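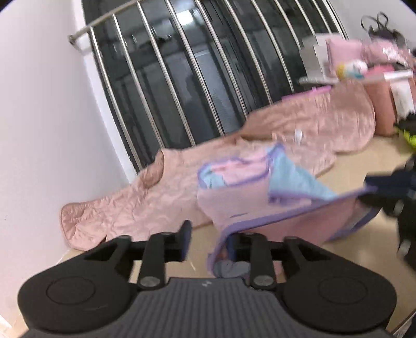

July is when I fold things. The rest of the year I put clothes away in the sense that a river puts away gravel, but once it gets hot I can't stand a heap of fabric in the room, even a small one, and out it all comes onto the big beige surface to be dealt with.

My mistake this year was starting with the pink. Anything pink with a purple edge wants to be folded along the edge, and the edge has other ideas. It curves. You line up two corners and a third one you hadn't met before stands up in the middle like a tent. Gudrun Strobel, who once folded napkins for a living, told me to pull it flat from both ends first and only then think about halves. I hate that she was right.
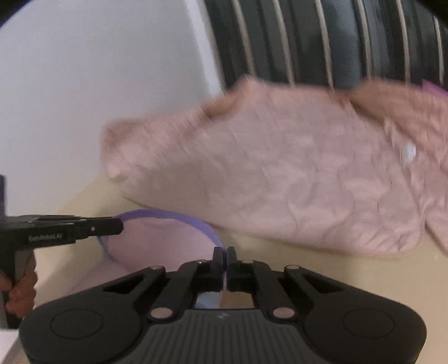

The bigger pieces are easier on the temper, if worse on the arms. Creases I've given up on – I press them once with my palm and call that ironing. Small pouchy things go in last, on top, where they slide off.

I paid 55 dollars for a set of drawer dividers from Zarnano to help with all this. They're still in the box. The box is in the drawer.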